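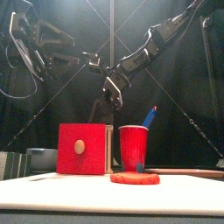
About Givdale

Givdale builds and runs two-arm handling cells for kitting and repacking work. We operate from a single site at Gruvon, where the cells, the packing lines and the engineering office share one floor. Our customers send us mixed small goods that have to be sorted, placed in trays or boxes, and checked before dispatch.

The company was set up by Callum Mackay and Parviz Taheri as a manual packing contractor under the name Mackay Kitting. The first cell was installed to take over tray loading on the night shift, which was hard to staff. The name changed when the engineering side became larger than the packing side. The packing side is still here and still pays a good part of the bills.

What the cells do

Each cell has two arms mounted on opposite sides of a table, with cameras on the workspace and at the grippers. New motions are tried on everyday shapes before customer goods are brought in. A small wooden knob, a cup with a marker standing in it and a toy carrot call for different approaches from the same pair of fingers. Thin handles and soft materials take the longest to set up.

The cells run on Kemix, our own job control software. Kemix holds the task list, the gripper settings and the stop log for each cell. An operator can pause a task, move an object by hand and resume from the same step without calling an engineer.

Our current task library holds 921 entries. Many are variants of the same pick with a different approach angle - we keep them separate so that a change to one customer's job does not alter another's.

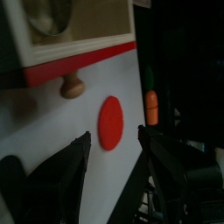
PEOPLE AND ROLES

Automation has changed the content of most jobs on the floor. Tray loading used to be a full-shift task done standing. It is now split into 2 roles:

Cell operator. Loads the table, starts the task, clears stops and records the cause. One operator looks after 3 cells.

Task setter. Demonstrates new motions, reviews the camera views and adjusts grip position. Setters are recruited from operators, and prior programming experience is not required.

Catriona Nisbet leads the task setters. She joined as a packer and wrote the stop codes still used in Kemix. Gregor Carnegie is responsible for floor safety and for the sign-off of every new cell.

Some effects have been less welcome. Operators walk more than packers did. Attention is needed at irregular intervals, and several people have told us they find this more tiring than steady manual work. Operators now change places with the manual line halfway through each shift. Pay for both positions is set on the same scale.

Training takes place in paid hours. A new operator completes 100 supervised stops before working a cell alone, and a stop counts only when the cause has been entered correctly.

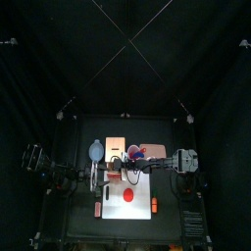
How a job is introduced

Fraser Yule handles all new enquiries. He asks for sample goods, a drawing of the tray or box, and the present manual method. The packers who do the job by hand review the proposed layout before it is fixed. Where an item does not suit a gripper, it stays on the manual line and we quote for it on that basis.

Site visits to Gruvon can be arranged through the office. Flat closed shoes are required on the floor, and safety glasses are provided at the door.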